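Service Notice on the Kolturus Hand-Held Gripper: Frequently Asked Questions

Last revised: January

This page answers questions received by the Tistis service desk about the finger release fault in the Kolturus hand-held gripper. It applies to all sites using the tool for box picking, including sites where recordings are made for the Marnus picking arm. Please read it together with the safety sheet supplied with your unit.

What is the fault?

On affected units, the fingers may stay closed after the trigger has been let go. The operator feels the trigger return to its normal position, but the fingers continue to hold. In most reported cases the fingers then opened without warning a few seconds later. The fault lies in the return spring behind the trigger, which can slip off its seat when the tool is held at a steep angle.

Why is this considered a safety matter?

There are two risks. The first is a pinched hand, when an operator reaches in to free an item and the fingers move. The second is a dropped item. Bottles and canisters are a particular concern, as a cap may be damaged under a grip that does not release, and the contents may leak into the box.

Which units are affected?

The fault has been confirmed in units fitted with the first version of the trigger spring. The spring version is stamped inside the handle cover. A total of 276 units were shipped with the first version. Units with a second-version spring are not covered by this notice and may remain in use.

How was the fault found?

The Urbańczyk site reported that an operator could not release a bottle during a routine picking session. The service desk then reviewed 3,409 recorded grasps from that site and found four in which the fingers stayed closed after the trigger was released. All four took place over an open box with the tool tipped well forward. No injury was reported.

May we continue to use an affected unit?

No. Affected units must be taken out of service until the spring has been replaced. A unit that has never shown the fault is treated in the same way as one that has. Attach the red tag from the service kit to the handle and store the unit with the fingers open.

What should an operator do if the fingers do not open?

Keep the tool still and hold it low over the box. Do not pull on the item and do not place a hand between the fingers. Switch off the power at the base, wait for the status light to go out, and then turn the manual release on the side of the handle. If the manual release does not turn, set the tool down with the item still held and call the service desk.

Can the spring be replaced on site?

Yes, provided that the work is done by a person who has completed the Tistis maintenance course. The replacement kit contains the new spring, a seat washer and a printed guide. Sites without a trained person should return the whole handle. The fingers do not need to be returned.

What test is required after the repair?

The repaired tool must be tested on a real picking task before it goes back into service. Place a capped bottle or similar item on its side in an open cardboard box. Approach with the tool at a steep angle, close the fingers, lift the item clear, lower it and release. The fingers must open as soon as the trigger is let go. A level approach is not accepted as a test – the fault has not been seen in that position. Enter the result on the repair form, with the unit number and the spring version.

Do recordings made with an affected unit have to be deleted?

No, but they must be checked. Any recording in which the fingers open late should be marked as a fault and kept out of the material used for Marnus. The signs to look for are a delay between trigger release and finger movement, and an item that is carried back up after it should have been let go. Recordings without these signs may be used as before.

Does the fault affect the Marnus arm itself?

The arm uses the same fingers but drives them with a motor and has no trigger spring. It is not affected.

How do we report a further case?

Use the fault form supplied with the unit. State the position of the tool, the type of item and whether the manual release worked. Keep the recording, if there is one, until the service desk confirms that it has been received. Reports are also welcome where the fingers opened late but nothing was dropped. 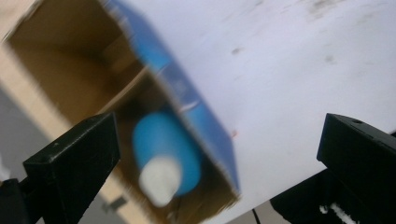 Comment from Urbańczyk: We would ask that the next revision say more about the manual release. With gloves on, our operators find it hard to turn, and two of them took it for the cover screw. A colored mark on the handle would help. We have put paint on ours for now.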